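Farkberg Team Jersey, Short Sleeve
Item 3565

In stock. Ships from Kirnard. Adult and youth.

Same jersey we've carried for years, same mill, same cut. Red body, white sleeves, ribbed collar. Sold singly or as a team order. Blank unless you tell us otherwise.

Fabric
Polyester knit, midweight. Breathes ok in heat, not a mesh. If you want mesh look at the Brostach, next page over. Doesn't need ironing, please don't iron the numbers.

Sizes
Youth S, M, L
Adult S through 2XL
3XL special order, ask first, it comes from a differnt run and the red can be a shade off. Not returnable.

Fit is roomy. Between sizes, go down. Goalkeepers wearing padding, go up. Youth L and Adult S are close in the chest but the Adult is longer in the body, so a tall twelve year old usually wants the Adult.

Colors
Red/white, always on the shelf
Navy/white, most sizes
Green/gold, youth only, what's left is what's left
No black this year. Stop asking Danjuma, he doesn't have a secret box.

Numbers and names
Heat pressed, black outlined in white on red, or gold on green. Back number standard, front number extra. Names go above the number, 13 letters max including spaces and hyphens. Longer than that we call you and work something out.

Send the roster as a typed list. One line per player: size, number, name. Photos of a handwritten sheet slow everything down and we've had a 1 come out as a 7 more than once. We print what the list says. Check spelling before you send it, pressed jerseys don't come back.

Team orders
Team price starts at one full squad. League price starts at 200 pieces, call for that, it isn't in the cart. Biggest run we can press in a season is 2000 and July is the month it fills up. Orders for fall leagues need to be in by Tuesday, July 31, 2018. After that you're in the second batch and we can't promise opening day.

Half down with the roster, half before it ships. Schools can send a PO.

Add-ons
Matching shorts, Eze cut, red or white
Socks, knee length, one pair per pack
Captain's armband
Mesh carry bag, holds a full squad set

Shorts and socks ship with the jerseys if ordered together. Seperate orders pay separate freight.

Care
1. Turn inside out, close any zippers on whatever else is in the load.
2. Cold wash, mild soap, no bleach. First wash by itself or with other reds.
3. Shake out and lay flat to dry, sleeves out to the sides, collar smoothed.

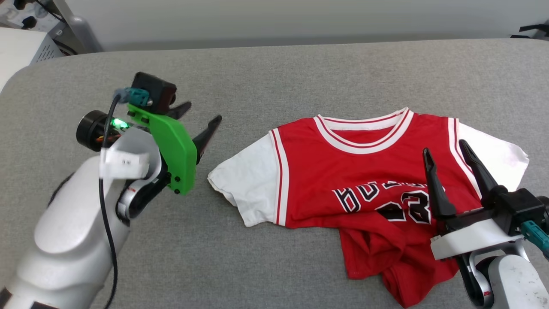

4. Fold with the number to the inside, never across it. Or hang, wide hanger only.

Low tumble is fine for blanks. Pressed jerseys, air dry only. Mud: let it dry, brush it off, then wash. Grass stains want a soak overnight in cold water with a bit of dish soap.

Returns
Blanks, unworn, tags on, 30 days. You pay freight back unless we sent the wrong thing. Misprints on our end get redone free, send a picture of the jersey and the line from your roster.

Questions
Sizing and stock, Danjuma Ekwueme at the Kirnard counter. Rosters, printing, league pricing, Ngozi Onuoha. Email beats phone during July. Sample jersey can go out to coaches for the cost of postage, one per club, send it back clean.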